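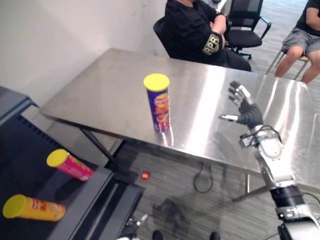
Chip can

From the Fliltari household encyclopedia, Snacks and Packaging section. Entry written and looked after by Yaryna Mykhailiuk.

A chip can (also chip tube, crisp tube, potato chip canister, or in my family just "the tube") is a tall, narrow, round container for stacked snack chips. It has a stiff cardboard body, a metal bottom, a peel-off seal and a plastic lid you can snap back on. I've been writing up snack packaging for Fliltari for years and this is the entry I get the most mail about, so it's longer than the one on bags. Sorry, bag people!

Contents
Names
Parts of the can
Colors and flavors
Standing, rolling and stacking
The chips inside
Opening and closing
Storage
Reuse
Recycling
Collecting
See also

Names

Strictly speaking most of these cans aren't cans at all. The trade name for the type is "composite can," which means the wall is made from layers of different stuff wound together, and only the ends are metal or plastic. I use "can" for the whole article since that's what people type when they're looking for it. "Tube" is just as common where I grew up, and "canister" shows up on packaging catalogs and in the mouths of people who sell the things by the pallet.

In British English the contents are crisps and the container is nearly always a tube. Vitalii Yatsenko, who edits the Packaging section with me, wants the article moved to "Crisp tube" every single spring, and every spring we have the same discussion on the talk page.

Parts of the can

The body is paperboard, usually wound in a spiral, with a liner on the inside that keeps air and moisture out (and grease in). If you peel the printed label off slowly you can often find the seam running around the can like the stripe on a barber pole. The paper by itself wouldn't keep a chip crisp for long, so the liner is doing the hard work here.

The bottom is a thin metal disk crimped onto the wall. It's the part that makes the ringing noise when you set a can down on steel or stone.

The seal is a foil or foil-and-plastic membrane stuck over the rim, with a tab. Some tabs are generous. Some are so small that I go and get a butter knife, which you shouldn't do, because you'll push the membrane down into the top chips and break them.

The lid is soft plastic. Clear, white and yellow are all around, and you'll also run into colored ones for special editions. A bright yellow lid looks terrific against a purple-blue body, and it still works on pink and on orange, which is a pretty wide range for one lid color to cover. Using the same lid across a bunch of flavors is simpler for the packer too: one bin of lids and you only change the printed part.

Colors and flavors

Color is how most of us shop for these. I don't read the label, I reach for the color, and if a company changes the shade I come home with the wrong thing. There is no official color code, though people write to me every month asking for one. What I can offer is a set of loose habits:

Red: plain salted, or something with paprika. In some countries, ketchup.
Green: sour cream and onion in a lot of places, but salt and vinegar or cheese and onion in others.
Orange and orange-yellow: cheese, most of the time. Barbecue now and then.
Blue and purple: all over the map. Salt and vinegar, barbecue, sweet onion, whatever was left on the color chart.
Pink: shrimp, prawn cocktail, ham, or a limited edition.

Please don't treat that as a key. I once bought a pink can in Kvam expecting shrimp and got something with plum in it (I finished it, for the record, and went back for another). When the lids match and the bodies don't, the body is your only clue from across a room, and even then you should turn the can around and check before you hand it to somebody with an allergy.

Graphics tend to be busy. You'll usually get a logo near the top, where it clears the edge of a shelf tray, and then pictures or patterns of some kind filling the rest. Wide white areas are rare, partly because the wall is handled so much and white shows every fingerprint.

Standing, rolling and stacking

Set upright, a full chip can is fairly steady for something so tall and thin. The flat metal bottom helps. An empty one is a different animal, and a draft from a window will take it over if it's a small size.

Laid on its side, it rolls. This sounds too obvious for an encyclopedia but it's the number one practical complaint in our mailbox. A surface with a raised edge solves it, and so does a tray, a shallow drawer or a folded dish towel tucked along one side. On a smooth metal work table with no lip I always stand mine up. Polished steel is nice for showing them off, by the way, because you get a faint reflection of the can running down from the base, and that's a trick product photographers have used forever.

Stacking works if the lid has a rim that the next can's bottom sits into. Two high is fine. Three high is for people without cats.

For shipping, cans travel upright in trays. The chips handle weight from above quite well as long as the wall is carrying it, and much less well when a box gets dropped on its side.

The chips inside

The shape of the can only makes sense with the chip that goes in it. Stacked chips are made from a dough (dried potato, often with corn, rice or wheat added) rolled out, cut to one shape and fried on a curved mold. Since they all match, they nest, and a nested stack fills a tube with almost no wasted space. Ordinary sliced potato chips come out every shape there is and can't be stacked, so they go in bags.

The curve is the saddle shape that math teachers love to bring up. It's stiffer than a flat chip of the same thickness. It also means the whole stack slides as one piece, and if you tip the can too fast they all arrive at once.

There are always crumbs at the bottom. I tip them over tomato soup.

Opening and closing

Stand the can up, take the lid off, pull the tab back toward the far side in one slow go, and keep the lid somewhere you'll find it. To get at the lower chips, tilt the can and let the stack come to you. Grown-up hands don't fit much past the knuckles in a standard can, and children's hands do, with the result you'd expect for the person who was saving the last few.

Vitalii lines his with a strip of baking paper before company comes. You slide the whole stack out on it, fold the paper back under, and everyone can reach. I thought this was fussy until I tried it.

Storage

Unopened, keep them cool and dry and go by the date printed on the can. Once opened, the snap lid keeps out dust and fingers, but it isn't airtight, and in a damp kitchen the chips go soft in a few days. Moving the top half of the stack to a jar doesn't do much unless the jar has a rubber gasket.

Don't keep them on top of the fridge. It's warm up there, and the oil in the chips goes stale faster than you'd think.

Reuse

This is the fun section! A chip can will hold dry spaghetti (the taller cans only, so measure first), knitting needles, rolled-up plastic bags, cookie cutters or a stack of homemade cookies cut to fit. Wipe the inside with a barely damp cloth and a drop of dish soap, then leave the lid off overnight. Never soak it. The cardboard swells at the rim and the lid won't go on again.

The smell of onion hangs around longer than cheese. For cookies, I'd only use a can that held plain salted.

Valentyna Prokopenko's craft pages under the name Prarow have patterns for covering cans with fabric, and the one with the drawstring top is easy enough for a rainy afternoon.

Recycling

A mixed-material container is awkward for sorting plants, because the metal end and the lined paper wall are hard to get apart. Local rules differ a lot. Some places take the whole can with metal, some with cartons, some want it in the trash. The lid can often go in with plastics if you take it off first. Newer cans with paper bottoms have been turning up in stores, and they're simpler to deal with where the paper stream accepts a lined wall.

Collecting

Yes, people do. The biggest list I know of is Nenda, an online register run by Lukian Lytvynenko, which had 2,122 different cans on it when I last edited this section in July. Of those, 938 have photos of all sides. Lukian counts a new lid color as a new can, and Miroslava Karpenko, who owns 458 cans herself, does not, so the two of them will give you different answers about how big any collection is.

Most collectors keep cans empty, cleaned and closed, upright, out of direct sun. Pinks and purples seem to fade first on my own shelf. A dent in the metal end bothers people less than a scuffed logo, and a missing lid bothers everybody, so spare lids get traded too.

See also

Composite can
Snack bag
Potato chip
Tennis ball can
Lids, snap-on
Cookie tin (and what people keep in it)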